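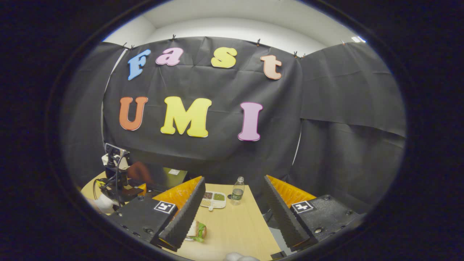 Parish Matters: Minutes

PESTTHORPE COMMUNITY KITCHEN GROUP
Minutes of the March meeting, held in the small hall on Monday at 7 pm

Present: 18 members. Apologies were received from the Undham branch.

1. Minutes of the last meeting
Accepted with one correction. The balance of the kitchen fund should read £3,062.

2. Visit to the open day at Clillholm
The secretary gave a report on the visit. Our members went in the morning group and were received in the demonstration room, where the table for the food work is set up in front of a black cloth with the letters "Fast UMI" on it. The hosts explained that a person first does the task by hand, holding a gripper with two fingers, and that the recordings from this are later used for teaching a robot arm. The tasks are ordinary kitchen ones, and for this reason the invitation had come to us.

The secretary noted that the food was real food. On the table there were a sandwich, a divided plate with small portions and a bottle of water. Several members had expected plastic models and were pleased. One of the hosts said that bread is more difficult than a box, as it changes its shape when it is pressed, and lettuce is worse again.

Members were allowed to hold the gripper for a short time. It was found heavier than it looks, and those with weak wrists preferred to rest the elbow. The members agreed that opening and closing it is easy to learn, but judging the distance is not.

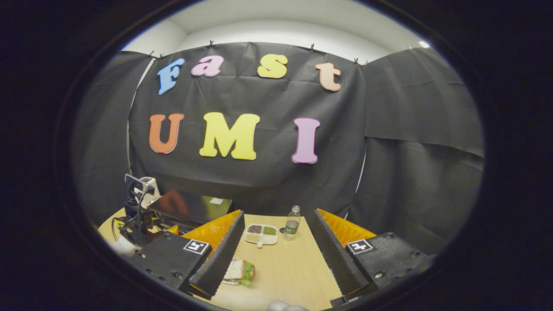 The secretary continued that the talk after the demonstration was useful, although a little fast for some of us. It was asked if such an arm could one day help a person who lives alone and cannot lift a plate. The hosts answered carefully — they did not wish to promise anything, and they said that their work is at present research only. It was also asked who washes up. The answer was that people do.

3. Questions from members
A question was raised about safety near hot things. The secretary had written down the answer: first the movements are practised with the appliance switched off, and heat comes only when the movements are reliable. The toaster oven with the glass door that folds down was discussed at some length, as we have a similar one in our own kitchen and its door is often knocked.
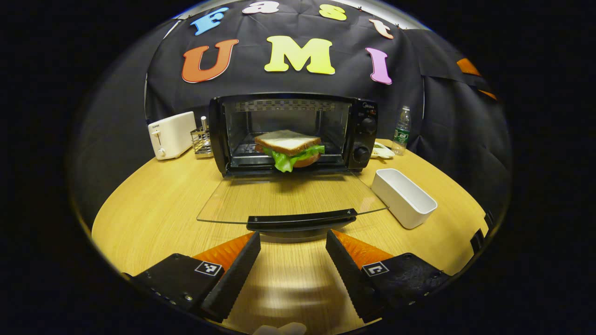 Pacheco remarked that the group should not be too quick to admire, as a warm meal is also a visit from somebody, and an arm on a table cannot ask how you slept. Several members agreed. Others said that one thing does not exclude the other. It was decided to put both opinions in the letter of thanks.

4. Decisions
The secretary will write to Clillholm before the next meeting. A donation towards the tea served to us was proposed and accepted. The Undham branch will be asked if they wish to join a second visit — places are limited, so names should be given early.

5. Any other business
The large pan is still missing its lid. The 500 leaflets for the spring lunch have come from the printer and can be collected at the hall.

The meeting closed at 8.40 pm.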